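Incidencia: partidas guardadas no cargan tras instalar el contenido descargable "Ternia"
Producto: Rorkila (PC)
Estado: resuelta con solución provisional
Prioridad: alta
Abierta por: Orlando Quintero
Asignada a: Helmi Lindqvist
Fecha de apertura: 19 de junio de 2022

Descripción del problema

Tras instalar el paquete de expansión Ternia, el juego se cierra al cargar cualquier partida guardada en la que el jugador haya superado el capítulo 4. El cierre se produce en la pantalla de carga, con la barra al 40 %, sin mensaje de error. Las partidas nuevas funcionan con normalidad, igual que las guardadas antes de ese capítulo. Los desafíos contrarreloj tampoco están afectados.

El usuario indica que el juego base no daba problemas desde la actualización de febrero. No utiliza modificaciones. Ha reinstalado el paquete dos veces con el mismo resultado.

Pasos para reproducirlo

1. Instalar el juego base con la última actualización.
2. Completar el capítulo 4 y guardar en la ranura 2.
3. Salir al escritorio e instalar Ternia.
4. Iniciar el juego y cargar la ranura 2.

Resultado esperado: la partida se carga en el taller de Hrubý y aparece el aviso de nueva misión.
Resultado obtenido: cierre inmediato al escritorio.

Registro de seguimiento

Orlando Quintero:
Adjunto el archivo de registro y la partida afectada. He verificado la integridad de los archivos desde el lanzador y no encuentra nada que reparar. También he probado con la sincronización en la nube desactivada. Controlador gráfico actualizado, superposiciones cerradas.

Helmi Lindqvist (soporte de Ridano):
Recibido. Reproduzco el cierre con su partida en un equipo limpio, de modo que descarto el controlador y la configuración local. La última línea del registro corresponde a la lectura del inventario. Necesito saber si llevaba equipado algún aspecto de la edición especial en el momento de guardar.

Orlando Quintero:
Sí, el abrigo de Hrubý. Lo llevo puesto desde el principio de la partida. Tengo otra ranura del mismo punto sin el abrigo y acabo de comprobar que esa sí carga.

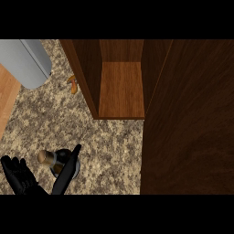 Helmi Lindqvist (soporte de Ridano):
Confirmado con las dos ranuras. El paquete cambia el identificador interno de los aspectos de la edición especial. El juego base convierte los identificadores antiguos al cargar, pero la conversión solo se ejecuta en partidas anteriores al capítulo 4. A partir de ahí el inventario se lee con otra rutina – la que se añadió para el modo Nueva Partida Más – y esa rutina no contempla el valor antiguo. Al no encontrar el objeto, devuelve un puntero nulo y el proceso termina.

La partida no está dañada. El archivo no se modifica durante la carga fallida y todo el progreso sigue en él. No borre la ranura ni la sobrescriba.

Solución provisional

1. Desactivar Ternia desde el lanzador (pestaña Contenido). No es necesario desinstalarlo.
2. Desactivar la sincronización en la nube.
3. Cargar la partida, abrir el vestuario y equipar el aspecto predeterminado.
4. Guardar manualmente en una ranura distinta. El guardado automático conserva el aspecto anterior hasta el siguiente punto de control, así que no sirve para este caso.
5. Salir, activar de nuevo Ternia y cargar la ranura nueva.
6. Volver a activar la sincronización y elegir "Conservar archivos locales" si el lanzador avisa de un conflicto.

Orlando Quintero:
Funciona. La partida carga y la misión nueva aparece en el mapa. El abrigo sale en el vestuario con el icono en blanco y no me deja equiparlo. ¿Se pierde?

Helmi Lindqvist (soporte de Ridano):
No se pierde. La licencia del aspecto está asociada a la cuenta y el icono en blanco es consecuencia del mismo error de identificador. Se restaurará con la corrección. Mientras tanto conviene no usar la opción "Restablecer vestuario", que también elimina los colores desbloqueados en los desafíos.

Nota interna

Defecto trasladado a desarrollo. Afecta a los 9 aspectos de la edición especial, comprobados uno a uno. En consola no se reproduce – la conversión se hace al instalar el paquete. La corrección está prevista para el próximo parche del juego base, sin fecha confirmada. Las incidencias con cierre al 40 % y aspecto de edición especial equipado deben vincularse a esta. Si el cierre se produce en otro punto de la carga, abrir una nueva y solicitar el registro completo.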